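How I Compare Two Robot Hands Before I Commit to One

I get asked a lot how to pick a hand for a two-armed robot, and my answer used to be "buy the one with the nicer video." I don't recommend that! These days I run every candidate through the same bench routine, and it takes me one long afternoon, coffee included. I wrote the first version for Skimeck in July, after Jasmina Kelmendi and I had burned most of a month arguing over finger speed. You can borrow the whole thing.

What you need: both hands mounted and homed, a table the arms can reach across without straining, and a pile of ordinary stuff. Skip the foam cubes. Every hand looks great with a foam cube.

Step 1. Lay out the table

Mix your objects up on purpose. I like small clear boxes, a set of hex keys, a tray of screws, something flat like a card package, and at least one soft thing that folds. Put a sheet of plain paper out too, because paper on a tabletop is mean and you may as well find out early. Leave the cables plugged in the way they'll be in real use – if one snags at full reach, I want to know before lunch.

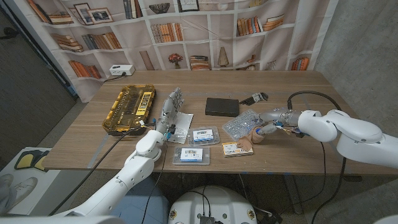
Both arms over the bench, with the soft item at the right hand.

Start with the soft item. Go in slowly, stop at first contact, and write down the finger positions before you close any further. Then close in small steps. With a box you can get away with a sloppy approach, but fabric bunches up and slides off sideways, and you'll learn more from five bad grabs there than from a whole morning of boxes.

Step 2. Run the same five grabs on each hand

Same object, same starting spot, five tries. I mark the starting spots with tape. Don't fix anything between tries! I know how tempting it is to nudge the thumb a little. Mirjana Spahić caught me doing it twice and made me start over, and she was right both times.

Write down three things for each try: whether it held, how long it took, and what you had to change on the controller. That last column is the one I go back to most. A hand that needs a new setting for every object is going to eat your evenings.

Step 3. Check the wrist view

If you have a camera at the wrist, look through it while the hand is doing something, with the fingers open and again with them closed. A big hand covers an awful lot of its own work. Move the thumb through its full range and see what disappears behind it. Then bring the second hand into the same area and check whether you can still tell whose fingers are whose (harder than it sounds when both are gray).

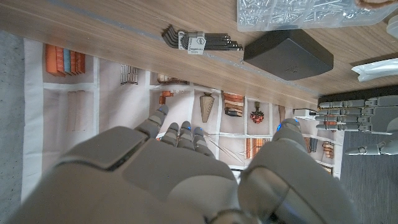

Sorneo Workshop Notes, Issue 4

Busy backgrounds are worth a try as well. Printed pictures, wood grain, clear plastic, shiny screws – all of that can confuse a vision setup that behaved perfectly over a plain surface. I save a clip with the hand still, then one with it moving, and compare them side by side. Fingertip lights are handy for this if your hand has them, as they give your eye something to follow.

Step 4. Let it get tired

Now open and close the hand on nothing, over and over, and walk away for a bit. Our last run at Sindale went to 1788 cycles. The first hand started making a faint clicking noise at 747, and Vesela Kadrić heard it from the next room before I'd noticed a thing. Check the wrist connectors when you're done and give each plug a gentle wiggle with the power off.

Step 5. Repeat the soft grab

Go back to the soft item and do your five tries again. Put the new numbers right next to the old ones on the same page. If the finger positions at first contact have drifted, home the hand and try once more before you blame the motors. I once wrote a very grumpy email to a supplier over a bad homing routine, and the bad routine was mine.

If you try this with a two-finger gripper, drop the thumb check and spend the time on the paper sheet. Hiba Matar is putting together a blank score sheet, and I'll add it to this page when it's ready.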